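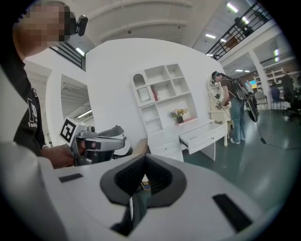

## 4. Setting up Plomolance for handheld gripper tracking

I wrote this section after my third fresh install, so it's the order that works for me. You should already have Flaleck (the recorder) running on the same machine. If you don't, go back to section 3 and I'll see you in a bit!

1. Open Plomolance and pick **New session**. Give it a short name with no spaces (the exporter still chokes on those, sorry).
2. Under **Tracking**, turn on **Markers**. Each handheld gripper carries a square black-and-white marker, and you need to tell the software which ID belongs to which hand. I type them into the config by hand:

 ```
 left_marker: 16
 right_marker: 70
 marker_timeout_frames: 2
 ```

3. Save, then hit **Reload**. Saving alone does nothing. I lost most of an afternoon in May to that one.
4. Wave each gripper slowly in front of the head camera. The matching box in the side panel should go green. If the wrong box lights up, swap the two IDs and reload again.

> **Note:** Glossy floors bounce the overhead lights right back at the wide lenses, and you can get ghost corners in the marker view. Set **Exposure** to *Locked* before you start walking around, and drop it one notch at a time until the ghosts go away.

### 4.1 Teaching the grasp detector about flat things

The stock Handar model is great with chunky objects and pretty hopeless with paper. A sheet is so thin that the finger pads look fully closed, so the detector calls it an empty grasp and the planner throws the whole clip out.

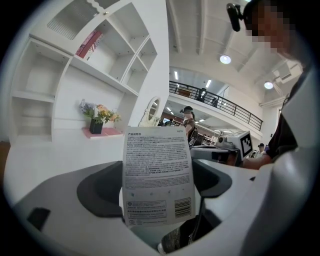
What I do is switch **Grasp source** from *Width* to *Width + View*. Now the detector also checks what's between the pads, and an instruction leaflet held upright counts as a real grasp. Then:

1. Open **Detector > Thin objects** and set the view score cutoff to 695 (the scale tops out at 1000).
2. Record a short clip of picking up a sheet and putting it down again.
3. Play it back and watch the grasp bar under the timeline. You want one solid stretch. If it flickers, lower the cutoff a little and replay; you don't have to record again.

> **Caution:** Don't change the grasp source halfway through a session. Plomolance will let you, and the Wongsuwan planner will then read the first half with the wrong settings and never say a word.

When the bar looks good, click **Lock settings** and move on to section 5 for exporting.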